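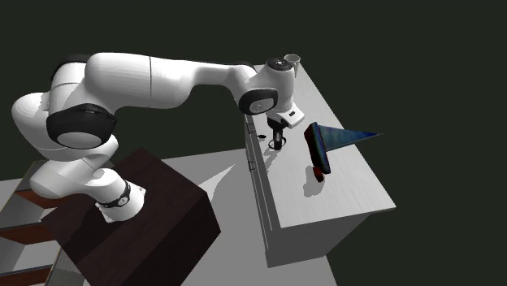

# Chapter 4: Building the Room Before the Bench

Chapter 3 ended with the parts list and a sketch of the pedestal. The next job is to put the whole layout into a simulator and run the arm there. The timber stays on the rack until the end of this chapter.

The build follows the one made at the Tirdale shared workshop, where the arm had to reach a kitchen-style counter from a boxy pedestal standing on the floor a little way off. A home build in a garage or spare room will have different walls and a different counter, but the order of work is the same.

By the end of the chapter you should be able to:

- model a room from tape measurements
- place an arm on a pedestal and check its reach
- add a wrist camera and judge what it sees of the gripper
- run a batch of trials and read the log

## 4.1 What to measure

Measure the counter first: height, depth, length, and the distance from its front edge to the pedestal. Then measure anything the elbow might hit. Shelving is the usual culprit. When the gripper is low over the counter, the elbow of a six- or seven-joint arm can swing out well behind the base, and a shelf that looked harmless on the floor plan is suddenly in its path.

Write every length in millimetres and keep to millimetres throughout. The Drarnero scene editor used in this book accepts metres as well, and mixing the two is the commonest cause of a counter the size of a matchbox.

Don't spend an evening on appearance. Walls can be left out completely. A flat grey floor is enough, and a basic wood finish on the pedestal helps you tell it from the cabinet in the preview window. Handles are the exception. Model these properly if the arm will be opening doors or drawers, with the bar and its posts as separate shapes, so the fingers have something to close on.

## 4.2 The pedestal

In the model the pedestal is a plain box. Give it the mass you expect the finished one to have, including any ballast. The Tirdale pedestal came out too light on its first pass, and the model tipped when the arm reached forward at full speed. Fixing it meant changing one number in the scene file. Fixing it in plywood would have taken a weekend and another sheet.

The position of the arm on top matters too. Mounting it near the front corner gains reach over the counter, but it moves the load toward the edge of the box. Try the centre first, and shift it only if the far end of the counter is out of range.

## 4.3 The wrist camera

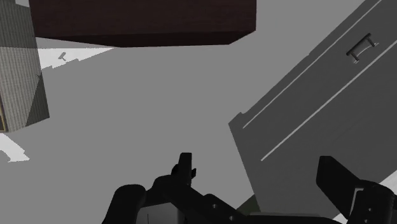 A camera fixed near the wrist should have both fingertips in view when the gripper is open, with clear space between them. If only one tip shows, rotate the mount before you change the lens angle. A wide lens will bring in the second finger, but it also makes small objects smaller.

Some of the gripper body will always take up part of the view. Accept this, and check instead that it doesn't cover the gap where an object would be held. Check the lighting as well. A single strong lamp throws hard-edged shadows and bright patches on the floor, and vision software may treat their edges as the edges of objects. Add a second, weaker lamp and compare.

## 4.4 Running the trials

Start with a batch of 500 trials, using the Nusent controller at half speed. Each trial moves the gripper from its rest pose to a point just above the counter and back again. Log every contact, including those between the arm and its own pedestal.

Sort the log by contact pair before reading it. If the elbow and the shelving turn up together, move the shelving, rerun the batch, and only then go on to the full set of 2,000.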